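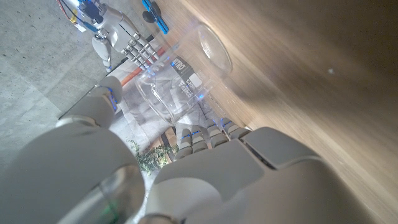

How often does the Jirkodlow hand cell need looking after? Every 45 hours of running, plus a quick check each morning before the arms get power.

I keep this entry going for the Nanberg bench, a two-armed cell with a many-fingered hand on each wrist. Start with the cables. They need enough slack for the arm to reach the back of the table - too much and they snag on the front edge. 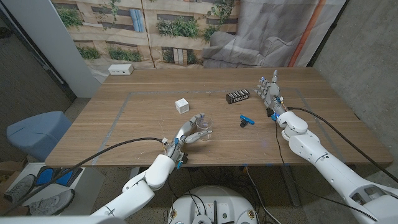

Next come the finger joints, which I open and close 5 times per hand while I listen for clicking. If one finger lags, I rerun the Upadhyay zero routine before I touch a screw (I learned that the slow way!). Spare tendons come from Olten, part 392, and I always order two. Last edited 30/11/2022.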